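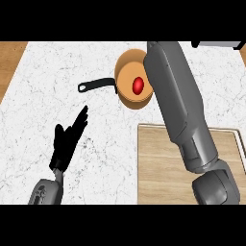
Call for Participants: Teleoperation Study in Simulated Kitchens

The Tarawneh Laboratory for Robot Learning invites applications from adults wishing to take part in a study of two-armed manipulation in simulation. The study is directed by Dr. Afroza Bandara and Dr. Muchen Bai and is held at the laboratory's Jedov building.

Background

The laboratory has developed Storkinar, a method for training robot control policies from a small set of human demonstrations. Each demonstration is recorded in a rendered kitchen and then replayed with changed object positions and surface textures. In the first phase of the work, 3206 usable trajectories were produced in this way. Policies trained on them handled single-arm reaching well. Performance was weaker on tasks in which a multi-fingered hand must approach the handle of a frying pan while the other arm is working over the same counter. The present study will collect new demonstrations of these tasks.

What participants will do

Participants will control two simulated arms with handheld controllers. Tasks include reaching for a pan handle, moving the pan with a small object inside it, and keeping both arms clear of each other. Each participant attends 2 sessions on separate days. A session consists of 12 recorded trials, preceded by practice and followed by a short written questionnaire.

Eligibility

Applicants must be at least 18 years of age, have normal or corrected vision, and have full use of both hands. No experience with robots or video games is required. Persons who have previously taken part in a Storkinar study are not eligible. The study will enroll 40 participants.

Compensation

Participants receive a Tascombe gift card at the end of each completed session. Participants may withdraw at any time and will keep any card already received.

How to apply

Application forms are available at the Jedov front desk and must be returned by 17th January. Sessions will be held in February. Questions may be directed to the study coordinator, Vira Palamarchuk. Concerns about the conduct of the study may be addressed to Teguh Sumampouw, Office of Research Participation.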